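Collecting cloth examples for our learning system: a thread from the Flirthorpe office (1/11)
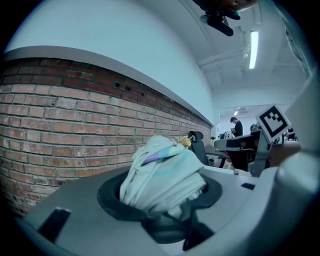
Pale cloth in the hand gripper, by the brick wall.

2/ For most of August my task is to hold this gripper and repeat small jobs with fabric. Pick up, carry, put down, fold once. The model learns from these recordings, so my hand must be calm also after lunch.

3/ We now have 796 episodes of cloth in the set, which we call Wumine. I would like to tell which of them are useful, because this took me long to understand.

4/ In the beginning I was too perfect. I put every cloth flat on the desk, the same corner toward me. The policy trained on it was very good with flat cloth and had no idea about a bunched one.

5/ So now I drop the cloth from shoulder height before each episode and I accept how it falls. If it falls ugly, I record ugly. My colleague says I should not fix it even a little with the finger. She is right, and I still do it sometimes.

6/ Soft pale fabric is the hardest for me. The folds have little shadow and the edge is difficult to find. A stripe of color helps my eyes. If it helps the model too, I cannot say yet, so we record plain pieces and printed pieces in the same session.

7/ A question I received: do you delete the failed grasps? No. We mark them. If I miss, and then try again and get it, the whole thing stays as one episode with the label "recovered." Of the last batch, 26 have this label.

8/ What I do delete: episodes where I stopped in the middle to think. A pause of the human looks like a part of the task, and the model learned to wait over the cloth like a cat. Two days of training for this.

9/ We do 12 episodes, then a break, then we change the cloth and the place. After 6 rounds I stop for the day. I tried more than that once and my last episodes were so slow that we threw them away.

10/ The notes are done in Suveo, one line per episode: cloth, place, result, and a free field. Please use the free field! "Cloth slipped to the left when I turned" is much better than "bad."

11/ Next are towels, which are thicker and hold their shape more. Sikora is the name of the towel set and I will post the first numbers when the labels are checked. If you collect fabric examples by hand too, write me how you choose your starting positions.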